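Juvamero changes mesh and hanging loop on its two-tone bath pouf

Wallden, 16 Sep 2023

Juvamero, the bath accessories maker based in Wallden, has revised the construction of its two-tone bath pouf. The new version goes to stores under the existing Parry name and replaces the single-color model that has been in the range for seven years. Item number 2409 covers the blue colorway, the first to ship. Other colors are planned for February.

The main change is in the netting. The old pouf was gathered from one continuous sleeve of mesh in one color. The new one uses two sleeves, a pale outer one and a deeper colored inner one, laid together before gathering. In the blue version the outer netting is a pale gray-blue that looks nearly white when stretched, and the inner netting is sky blue. Because both are open diamond mesh, the inner color shows through the outer one wherever the folds are shallow, and shows directly in the gaps between them.

The company says the two-layer build was chosen for lather first and appearance second. Two thin layers hold more air between them than a single thicker one, and the folds spring apart more readily after being squeezed. The company has not published test figures and does not plan to. Retail buyers were given samples to try at home over the summer.

Gathering is still done at one point. The netting is bunched at the base, tied with cord, and the free length is then pulled out into ruffles by hand. Juvamero looked at a machine for the last step and dropped the idea when the trial pieces came out flat on one side. Hand opening leaves some variation in the finished shape. One pouf may have a wide flap that curls over on itself, another a tighter and more even set of ruffles. The inspection sheet used at Wallden allows for this and rejects a piece only if the tie is visible through the ruffles, if a fold is torn, or if the outer layer has slipped so far that a large area of inner mesh is left uncovered.

The edge of the netting has been altered as well. The earlier sleeve was cut straight, which left short ends that some customers described as scratchy. The new netting finishes in small scalloped loops, giving the ruffles a frilled border. The scallop is formed when the net is made, so there is no added trim to come loose. Store staff who handled the samples reported that the edge feels softer on dry skin, although the difference is smaller once the pouf is wet.

The hanging loop is now a flat ribbon with a satin finish, in light blue on item 2409. It replaces a twisted cord. Cord was cheaper and held its shape, but it took a long time to dry and was the part most often mentioned in returns. The ribbon passes through the gathered center and is secured inside the tie. It is wide enough to go over a standard shower hook or faucet handle. Juvamero advises against hanging the pouf by a fold of the netting, as the mesh will stretch at that point and the ruffle will not recover.

Stikik, which supplies adhesive bathroom hooks to many of the same stores, will offer a hook in a joint pack with the new pouf. The hook is an existing product and has not been changed for the purpose. The pack contains one pouf and two hooks. Stores that already carry both lines can continue to order them separately, and the price of the separate items is not affected.

Packaging has been cut back. The single-color pouf came in a printed bag, which pressed the netting flat and meant that buyers saw a smaller product than the one they took home. The new version is sold unbagged on a card tag fixed to the ribbon. Stores are asked to keep the poufs on pegs with space between them and to avoid deep bins, where the scalloped edges can catch on each other. A pouf that has been compressed in shipping can be restored by holding the base and pulling the outer folds away from the center, working around once. Shaking alone does not open the inner layer.

Care instructions are largely the same as before. The pouf should be rinsed in clear water after use, squeezed, and hung by the ribbon where air can reach it. Soap left between the two layers will dull the inner color, so the rinse needs to be a little longer than with the old model. It can be machine washed cold in a laundry bag and should not be put in a dryer. Bleach is not recommended, as it weakens the tie cord. The suggested replacement interval is printed on the tag, and the company notes that a pouf with an odor or visible spotting should be thrown out regardless of age.

The netting is plastic and the ribbon is a different material, so the product is not accepted in most household recycling in its assembled form. Juvamero says a version with ribbon and netting in the same material is under study. The difficulty is the tie, which has to stay tight under repeated wetting and has so far loosened in trials with the alternative cord. No date has been set.

Remaining stock of the single-color pouf will be sold through without a price cut. Stores with open orders for the old item can convert them to 2409 or leave them in place until the Wallden warehouse is empty. Mixed cartons of old and new poufs will not be packed. The carton for the new version is slightly taller, to reduce the pressure on the netting, and stores that use fixed shelving in the stockroom may need to check clearance before the first delivery.

Juvamero is also keeping its smaller travel pouf in the range. That product remains single layer for now, with the cord loop. A two-layer sample was made in the travel size but proved too dense to rinse properly, and further work on it will wait until the remaining colors of the full-size pouf have shipped.

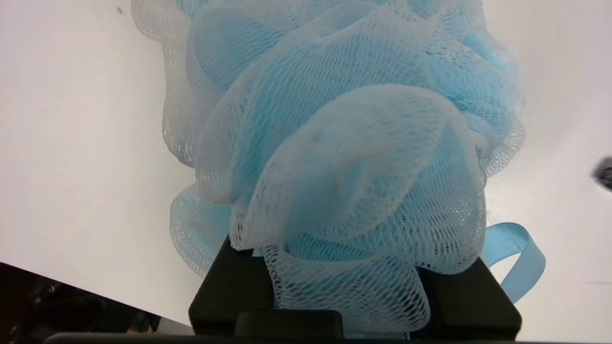
The blue two-tone pouf, with pale outer mesh, deeper blue inner layers and a ribbon hanging loop.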